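How does a robot know what to pick up?

Hello! I'm Kipchumba, and I write software for robot arms. That means I type out the instructions that help a robot see, think and move. Our program is called Grarari (my niece chose the name, and it stuck).

A camera picture is made of tiny coloured dots, and to a computer each dot is only a number. So the first job is turning all those numbers into things.

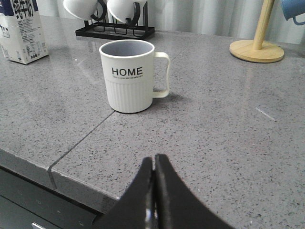

I call this part of the program the spotter. It learns from pictures that people have labelled by hand – we gave ours 4000 of them! It has to tell a mug from a milk carton, even though both can be white. It also has to find the handle, and it mustn't get muddled by big letters like the ones that spell HOME. You do all this without trying, you clever thing.

Next comes the planner. It dreams up lots of paths for the arm, throws away any that would bump into something, and keeps the shortest one left. 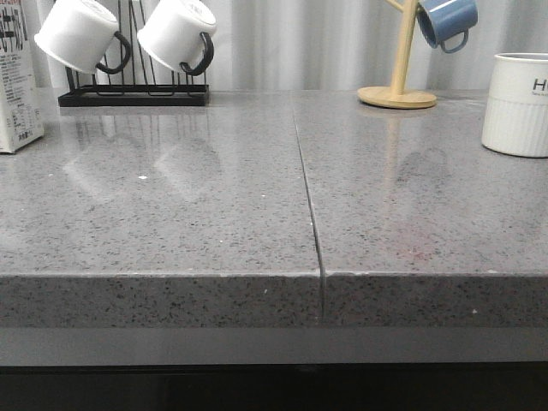 Last of all is the controller, which tells each of the arm's 6 joints how far to turn. It checks again and again as the arm moves, a bit like you do when you carry a very full glass of squash across the kitchen.

Try being a planner yourself! Put three cups on a table and work out how to reach the back one without touching the others.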